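Mandarin orange

The mandarin orange, often called simply the mandarin, is a small citrus tree grown for its sweet, loose-skinned fruit. It is one of the ancestral citrus species from which many commercial types descend, including the sweet orange, which arose from crosses between mandarins and pomelos. The fruit is eaten fresh, canned in segments, or pressed for juice, and the peel is used as a flavoring.

Description

The tree is evergreen and usually smaller than a sweet orange tree. Branches are slender and may carry thorns, although many grafted orchard trees have few or none. Leaves are narrow, dark green, and glossy on the upper side. Flowers are white and fragrant, borne singly or in small clusters.

The fruit is typically wider than it is tall. The outer layer of the peel, the flavedo, holds oil glands that give the surface its pitted texture. The white layer beneath it, the albedo, is thin and becomes stringy as the fruit matures, so the peel comes away easily. Seed count varies by cultivar and by the presence of compatible pollen nearby.

Cultivation

Mandarins tolerate cold better than most sweet oranges, but the fruit itself is easily damaged by frost. Commercial trees are budded onto rootstocks chosen for soil type, disease resistance, and tree size. Trifoliate orange and its hybrids are common choices in cooler districts. Well-drained soil is required – standing water leads to root rot.

Many cultivars bear in alternate years, with a heavy crop of small fruit followed by a light crop of large fruit. Growers reduce the effect by thinning and by pruning after harvest. In the Ostbridge district, where 3382 acres are planted to mandarins, thinning is normally finished by the end of June. The main local cultivar, Drevora, is an early type with few seeds.

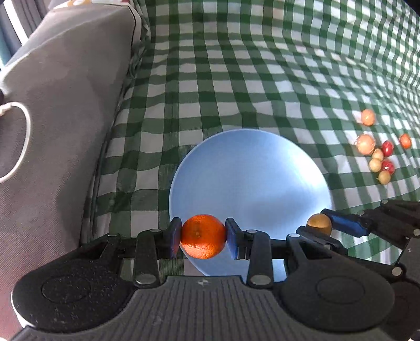
A mandarin, showing the slightly flattened form and finely pitted peel.

Harvest and storage

Loose-skinned fruit tears at the stem end when pulled, so it is clipped by hand. Peel color is a poor guide to maturity in warm areas, where the flesh may be ready while the rind is still green. Maturity is instead judged by the ratio of soluble solids to acid in the juice.

Mandarins keep for a shorter time than oranges. Storage that is too cold causes pitting and brown staining of the rind, while storage that is too warm speeds water loss and decay. Green mold and blue mold are the main causes of loss. The packing house at Conance, the largest in the Ostbridge district, has 217 bins for incoming fruit and applies a thin wax coating before grading.

Uses

Dried peel is used as a seasoning in Chinese cooking, and some grades are aged for years. Oil pressed from the fresh peel is used in candy, soft drinks, and perfume. Canned segments are peeled, separated, and treated to remove the membranes – acid and alkali baths are the usual method – before being packed in syrup or juice.

See also
Clementine
Satsuma
Tangerine
Nartey Citrus Station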